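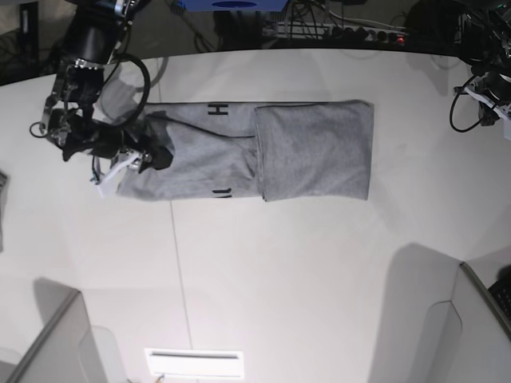
Grey top on the white table, one end folded over.

So I finally got to go to the Prasham beauty fair! I've been trying to get there for years and something always came up, but on March 16, 2023 I was on the early train with a tote bag, flat shoes and a completely bare face (I had plans for that face).

First stop was Hedska, who make pressed powders and blushers and had one of the biggest stands there. You could book a little behind-the-scenes session and I got the last spot in my group. Shuk-fan Chang took us through how they blend a shade, which is basically a lot of sifting, squinting and smearing things on the inside of your arm. They had 246 tester pans laid out by undertone and I swear I could have stayed until closing. I've been buying blusher that's too cool for me since I was nineteen. Shuk-fan put a dab of warm apricot on one cheek and left my usual pink on the other, and I walked round the rest of the morning like that, half healthy and half frostbitten.

She also gave me a good tip for when a pressed powder goes shiny and won't pick up any more. Press a bit of sticky tape on it, very lightly, and lift off the top layer. I'd been scraping mine with a nail file like a savage.

Lunch was a cheese roll on the stairs, as the café queue was out the door. Bring your own if you go!

In the afternoon I found Zumano, a tiny brush company I'd never heard of. Ming-te Tse was doing a demo on washing brushes and I nearly skipped it (how hard can it be?) but oh dear. I've been standing mine upright in a mug to dry, so the water runs down into the handle and loosens the glue. Lay them flat with the bristles hanging over the edge of the sink. He pulled the head clean off an old one to make his point and a woman near me gasped out loud.

I bought 3 brushes: a fluffy one for powder, a small angled one for brows and a stubby little smudger that I had no need for whatsoever. Then the apricot blusher, obviously. I also queued ages for the Chow lip balm stand, where they were handing out minis, and they ran out when I was two people from the front. Still a bit sore about that.

The sign by the exit said 3,737 people had been through the doors the day before, and I can believe it. The aisles got very hot and squashed after lunch, so go early and do the big stands first. They're talking about a smaller one in November, just for skincare. I've already asked for the day off.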